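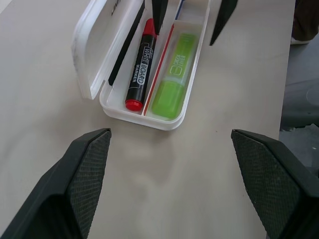

El club de robótica de Girness cierra el año con el ejercicio del estuche, que ocupa al grupo de manipulación desde agosto. El reglamento del encuentro de Ferrand pide que dos brazos trabajen sobre la misma mesa con material escolar corriente, sin piezas fabricadas para la prueba. Cada equipo dispone de 9 minutos y puede repetir el intento una vez.

Killian Pruvost, que coordina el grupo, ha repartido el trabajo en dos turnos. El primero maneja los brazos y graba los ensayos; el segundo revisa las grabaciones y anota los fallos en el cuaderno común. Hasta el 29 de diciembre de 2018 se habían guardado 337 ensayos. Los que se interrumpen a la mitad también se conservan.

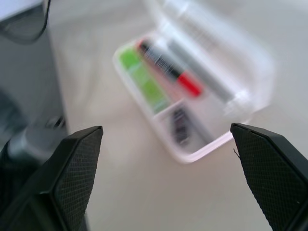

La revisión de las grabaciones es lo que más tiempo lleva. Cuando la cámara de la pinza se mueve deprisa, el estuche sale borroso y la letra del rotulador no se puede leer, aunque el tapón rojo se sigue distinguiendo bien. El segundo turno ha decidido etiquetar los objetos por color y dejar los textos para las tomas fijas.

Quedan siete plazas para el nuevo turno. No hace falta saber programar. Las inscripciones se recogen en el aula Cumari, donde también puede consultarse el reglamento.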